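Print this release | E-mail this release

2023-02-06
By the Histwood Press Desk

Histwood Opens Orders for the Rulau Two-Arm Kitchen Task Kit

Histwood is very happy to announce that orders are now open for Rulau, a tabletop kit for schools, small labs and curious workshops that want to teach a pair of robot arms to handle ordinary kitchen things. We have been living with this kit on our own benches for a good long while, and it is a real pleasure to finally be able to share it with the people who have written to us so patiently (and so often!) asking when it would be ready.

The idea behind Rulau is a simple one. Plenty of folks already have arms and grippers, or know where to get them, but then they spend weeks deciding what to pick up, how to lay out the table, and how to write down what happened. Rulau takes care of that part. In the box you get a printed guide with 34 tasks, a set of table layouts you can follow or ignore as you please, and the Pronik software for recording each run and playing it back afterward. The arms themselves are bought separately. 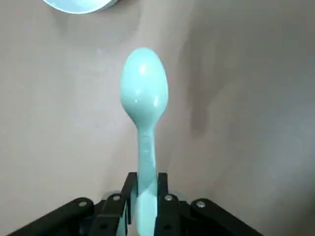
The tasks begin with grasping, and we make no apology for spending a lot of pages on it. Kitchen tools come in all sorts of shapes, and a flat handle asks for something quite different from a round one. A light teal plastic spoon, held upright by its handle between the two fingers with the bowl of the spoon pointing up, is the kind of hold the first chapter works toward, and the guide goes on from there to tilting, handing over and setting down. Teachers who tried the early pages told us their students wanted to stay on this chapter longer than planned, so we added more variations to it, and we think it is much the better for that.

From there the guide moves on to glass, which we know makes people a little nervous the first time. Clear glass is hard for cameras, and it is hard for people steering an arm by camera, too. The Pronik viewer lets you step back through a run one moment at a time and leave notes as you go, so a group can sit down together afterward and talk over where the fingers were and what to try next.

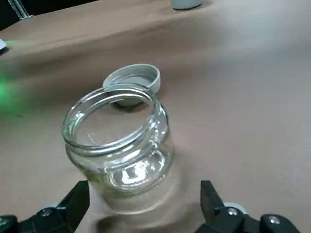 A gripper with its fingers on either side of an open glass jar, the white lid lying behind it.

Every task can be set at one of 3 levels, from a single object on a clear table up to a busier layout with both arms in use. Moodley, the training company that will be running our introductory classes, has built its whole first session around the middle level - enough going on to be interesting, and not so much that a beginner feels lost. Classes take up to 20 people and will start in September, and kit owners will be offered places first. 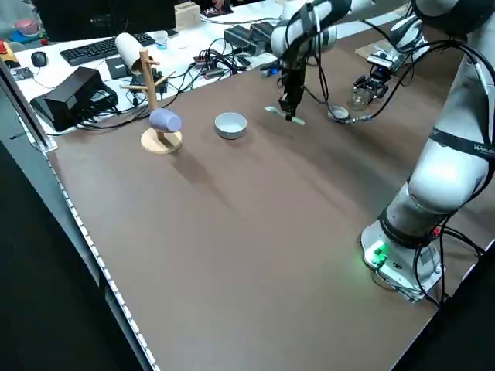

We also want to say a word about support, which matters to us a great deal. Each kit comes with access to the Rulau help desk, where questions are answered by the same people who wrote the guide, and with new task pages as we finish them. If you come up with a task of your own that your group enjoys, please do send it along. We would love to include it in a later set, with your name on it if you like.

The Rulau kit is priced at $637, including the guide, the layouts and the Pronik software for one workstation. Orders and class requests can be placed through the Histwood sales office, and we look forward to hearing from you.

Print this release | E-mail this release

Related items
Moodley to Run Introductory Classes for Rulau Owners
Pronik Viewer: Notes and Playback Explained
Choosing a Table for Two Arms
Histwood Help Desk Hours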